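4.2 Laying the table

I'll start with the cloth, as it gave me far more bother than the blocks ever did. Figure 3 shows one of the layouts we used at Mallasholm.

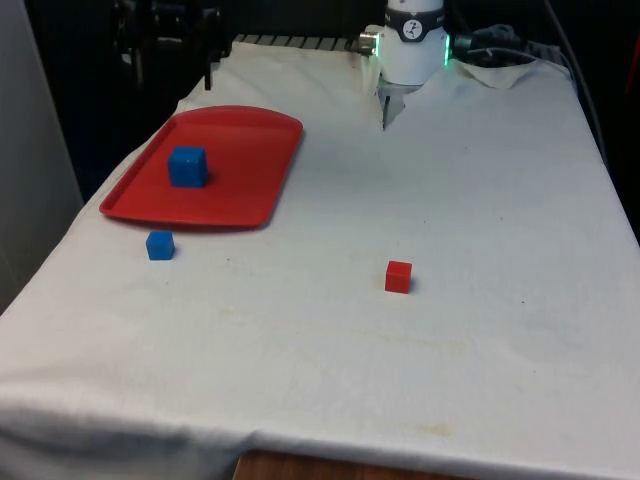 Figure 3. Red tray and three cubes on the white cloth: one blue cube on the tray, one blue cube just below its lower left corner, and the red cube well off to the right.

4.3 What people called "put away"

Our question for this part of the study was a simple one – when does a thing on a table count as tidied? Zuweira Atinga and I showed layouts like the one in Figure 3 to the people who had signed up through the Abugri mailing list, and asked them to say which cubes still needed dealing with. We got 612 usable answers by the end of June.

I had assumed everybody would treat the tray as the home for the cubes, and most people did. What I hadn't bargained for was how much the near cube would split them. A blue cube sitting close to the tray's corner was often let off ("it's nearly there", "that one's with the tray"), while the red one, out on its own with a stretch of bare cloth in between, was called untidy by almost everyone. Colour muddied things a bit. Several people told us the two blues belonged together and the red had been left out on purpose, and I can see why they'd think so!

The angle of the tray mattered too. In Figure 3 it lies slightly askew, and a fair few people wanted to straighten it before they'd talk about cubes at all. We hadn't given them a box to tick for that, so Zuweira wrote these remarks down by hand and we coded them later using the Prultus scheme (see Section 3).

Then there's the cloth. I like a cloth with some give in it, and ours has soft folds at the edges and a few wrinkles towards one corner. Olga Gallardo, who read an early draft, felt we should have ironed it flat for every layout. Perhaps – but roughly 200 of our answers mention the cloth in some way, and I'd have been sorry to lose them. We come back to those in Section 5, along with the layouts where the tray was taken away.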